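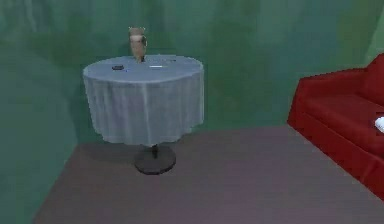
A round table with a long draped cloth, set against green walls.

Stildale Music Trust opens new songwriting fund to independent artists

The Stildale Music Trust has announced a new fund for independent songwriters and composers, with applications opening in June. The Ellero Songwriting Fund will support the writing and recording of original work by artists who are not under contract to a record label at the time they apply.

The fund replaces the Trust's former recording bursary, which attracted 547 applications in its final round. Many of those applicants asked for help with costs the bursary did not cover, including rehearsal time, fees for session players and the preparation of written parts. All of these may be included in a budget submitted under the new scheme.

Blair Matheson, Director of Programmes, said that the Trust had listened closely to the views of past applicants. "The bursary paid for days in a studio, and it paid for them well," said Matheson. "A good many artists told us that they arrived at the studio before the songs were ready. We wish to support the earlier stage of the work, when a writer needs time and a small number of trusted players."

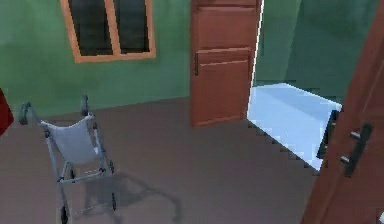 Applications are welcome in any genre. Artists may apply alone or as members of a group, although each person may be named in only one application per round. Applicants must be aged 18 or over and must hold the rights to the material they submit. Works based on traditional songs are eligible where the arrangement is the applicant's own.

Each application should include two finished recordings, a short written statement and an outline budget. The recordings need not be of professional quality, and home demonstrations are acceptable. Lyrics in languages other than English should be accompanied by a translation or a brief summary.

Selection will take place in two stages. Trust staff will first check each application for eligibility, after which a listening panel will hear the recordings without the names of the artists. The panel will be chaired by the composer and arranger Jérémie Fleury, who joined the Trust's artistic board last season. Written statements will be read only once the panel has agreed a shortlist of 78 artists.
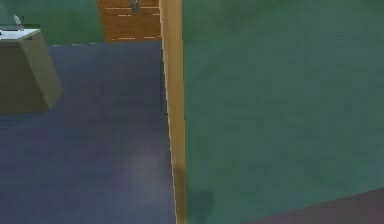 Successful applicants will be invited to a residential writing week at Rillwood, where they will work with one of 4 mentors appointed by the Trust. Travel, meals and accommodation will be provided. Artists with caring responsibilities who cannot attend for the full week may ask for their mentoring sessions to be arranged online.

New work supported by the fund will be presented at the Wuyts Hall, which seats 787, in the spring programme. Artists will retain all rights in their songs and recordings and will be free to release them as they choose. The Trust asks only that its support be acknowledged in printed and online credits.

Guidance notes and the application form will be available from the Trust's website when the round opens. Copies in large print may be requested from the programmes office between 10 am and 4 pm. Members who wish to recommend the fund to an artist are asked to pass on the guidance notes directly, as the Trust does not accept nominations from third parties.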